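## 5 Use of the Nallside kit in a furnished home

### 5.1 What was delivered

The Nallside kit is sold by Skendon as an add-on for two-arm robots that must handle soft household goods. It consists of a control unit, a software license, a set of exchangeable finger pads and a service contract for one year. The arms and the grippers are not part of the kit. The buyer has to bring them, and has to declare their type in the order form, so that the vendor can send the fitting parameter file.

Our delivery was complete except for the printed manual, which came later by mail in a language that none of us reads. We worked with the digital version. It is well written, but it supposes that the reader has already installed an earlier product of the same vendor. In particular, the step in which the two arms receive a common zero position is mentioned only in the appendix, and we lost one working day before we found it. Skendon answered our request by email on the next morning and was polite and exact.

Section 4 has treated the bench tests in our laboratory. There the kit was used with folded towels on a flat table, and it performed close to the data sheet. The present section treats the more difficult case, namely a living space with its usual furniture, where the supporting surface is itself soft. We regard this case as the important one for a buyer. A person who pays for such a kit does not own a bench with towels on it.

### 5.2 Place and procedure

The sessions were carried out in the Petersen apartment, which our group uses for trials that need ordinary rooms. We did not clear the rooms before a session. Things that lay on the floor remained on the floor, as long as they did not block the way of the robot. Curtains were left as the morning had found them, and the lamps were switched on only after 4 p.m.

Each session followed the same order. Edeltraud Reinholz started the control unit and loaded the task list. Annelore Sauerland placed the object by hand and then stood back behind the marked line. The attempt began with her spoken signal and ended when the object was released at the goal, or when one of them pressed the stop button. Between two attempts the object was shaken out and placed again. We did not try to reproduce the same placement, as the kit is advertised for objects "as they are found."

The task list had seven entries: turn a cushion, stand a cushion upright, remove a cushion from a seat, put it back, press it flat, pass it from one gripper to the other, and hold it in the air until the release command. All entries were written in the task language of the kit, without own code. The last restriction was chosen on purpose. We wanted to review the product in the state in which it reaches the customer, and the other groups who have published on it all replaced some part of the planner.

During the whole period the kit was operated with the standard finger pads. The soft pads, which are also in the box, came off the fingers too easily and were put aside. We have reported this to the vendor.

### 5.3 Observations during handling

The kit combines one view from the head of the robot and one from each wrist. From the head view it decides which gripper goes first and on which side the object shall be approached. The wrist view takes over for the last part of the motion. Figure 7 gives one view of each kind from the same session.

The choice of side is, in our opinion, the strongest part of the product. With a thick cushion on a round seat, the planner preferred to bring one gripper to the side edge and to keep the other one open in front. This is also what a careful person would do with two hands. The choice was stable over sessions and changed only when a second cushion stood so near that there was no free edge on the preferred side.
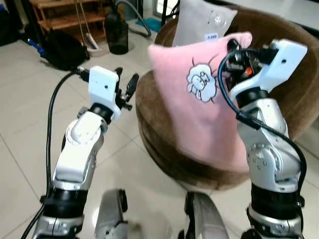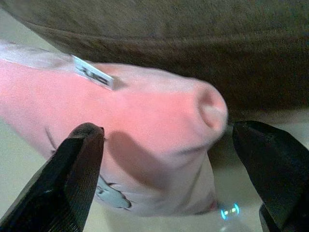 **Figure 7.** Handling of pink soft goods with two-finger grippers. First view, from the head: the cushion stands upright on the brown pouf, with the right gripper close against its edge and the left gripper open. Second view, from the wrist: pink fabric between the two black fingers, with brown fabric behind it.

Can the kit be used with grippers from another maker than the one named in the order form?

It can be used with them after the parameter file has been exchanged, and the vendor makes this exchange once per contract year without extra cost. Every further exchange must be paid.

The wrist view was less reliable than the head view. The kit looks there for the border between the object and what lies under it, and it does so mainly by color and by sharpness. Two kinds of detail disturbed this step in our sessions. The first kind is printed or sewn decoration. When a dark line of the decoration came near to the finger, the software sometimes took this line as the border of the object and closed too early. The second kind is sewn-in labels. A label that stands out from the seam was repeatedly offered as a grasp point, and the operator had to reject it on the screen. The user can forbid labels as grasp points in the settings – but the setting is lost with each restart of the control unit.

Plush surfaces gave a different difficulty. On these, the object and the support often moved together when the finger pushed between them, and the kit has no means to notice it. It continued the planned motion and reported a normal grasp. We would wish for a simple check here, for instance a short lift before the full motion. The vendor told us that such a check exists in the industrial version of the product.

### 5.4 Results

In total we recorded 3,105 attempts over five weeks. Of these, 632 needed an intervention by the operator, which means either the stop button or a correction on the screen. An attempt with two corrections was counted once. All remaining attempts reached the goal as defined in the task list, although in the entry "stand a cushion upright" the result was often crooked, and we accepted it when the cushion stayed standing until the next placement.

The interventions were not spread evenly. The passing from one gripper to the other needed the most of them, and the pressing flat needed the fewest. A rise was visible in the late afternoon, when the light came low into the room. After the lamps were switched on, the rate went back to its earlier level. We had expected an effect of the operator as well, but the records of Reinholz and Sauerland do not differ in a way that we could interpret.

The comparison with Tarkov, the only other kit of this class that we could obtain, is limited. Tarkov does not use a wrist view and refuses every object that is thicker than the opening of the gripper, so that four entries of the list could not be started at all. In the remaining entries it was slower and made fewer wrong closings. For flat textiles it may be the better purchase. For cushions we cannot recommend it in its present form.

### 5.5 Service and running effort

The service contract was used on three occasions. One call concerned the zero position already mentioned, one the loose soft pads, and one a license that expired in the middle of a session in March because the control unit had lost its clock. In the last case the vendor sent a new license within the hour. The session was nevertheless lost, and its records are not contained in the numbers above.

The daily preparation is short. The finger pads must be wiped, the two arms brought to the common zero and one test motion carried out on each side. We advise to note the outcome of the test motion by hand, as the kit writes it only to a log file that is deleted at the update. Fibers from plush objects collect in the ribs of the pads, and a dry toothbrush removes them better than the cloth that is supplied.

A technician without training in robotics can learn the task language in an afternoon. The correction of a wrong border on the screen needs more practice, and the manual has only one paragraph on it. The time that a new operator needs for this is treated in Section 6, together with the questionnaire.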